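Flat 12, Colonwood House - furnished let, safety check before new tenancy
Checked by: Preben Bundgaard
Copy to: Grethe Thoroddsen, lettings

**Nursery**

- [x] Cot slats even, none missing
- [x] Top rail free of splinters
- [ ] Mattress gap under two fingers - tight at the head, slack at the foot. Refit.
- [ ] Loose items out of cot before handover
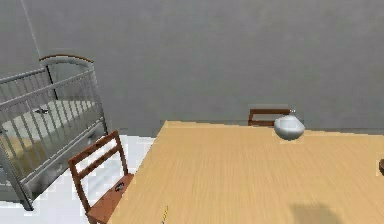 *Nursery: cot with blanket and small dark item on the mattress.*

**Living room**

- [x] Smoke alarm sounds on test
- [x] Window restrictors hold
- [ ] Fire label on armchair - not found. I looked under the cushion and along the back. Grethe, please ask Rácz for the receipt, as they supplied all the soft seating.
- [x] Sockets firm, no scorch marks
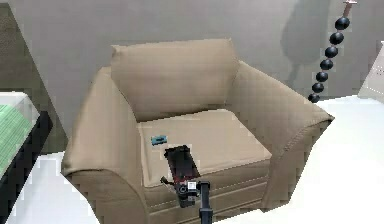

If the receipt doesn't turn up, the chair has to go before the tenants get the keys. Venura can collect in the morning if we ring by 4 pm the day before. The curtain cord by the door also needs a cleat, fixed high up.

**Main bedroom**

- [x] Bed stands level
- [x] Sheet fitted, no trailing hem on the door side
- [ ] Wardrobe fixed to wall - one bracket only, wants a second
- [x] Radiator valve turns
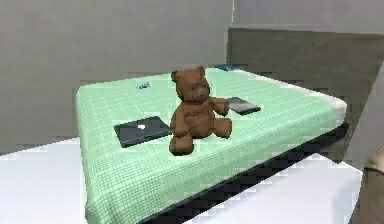 *Main bedroom: bed with green checked sheet, teddy bear on top.*

**Heating and water**

- [x] Boiler pressure normal, service sticker dated May
- [ ] Hot tap in bathroom at 52 degrees - too hot with a small child in the flat. Harkex to adjust the mixing valve.
- [x] Carbon monoxide alarm in date
- [x] Stopcock turns by hand

**Floors and walls**

- [x] No trip edges at doorways
- [x] Skirting secure
- [ ] Scuff on hall wall - touch up, not a safety point

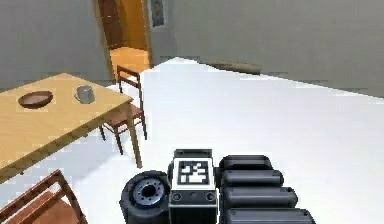 *Floor and grey walls, room view.*

Open items go on job sheet 204. I'll recheck the tap and the wardrobe once Harkex have been.

P. Bundgaard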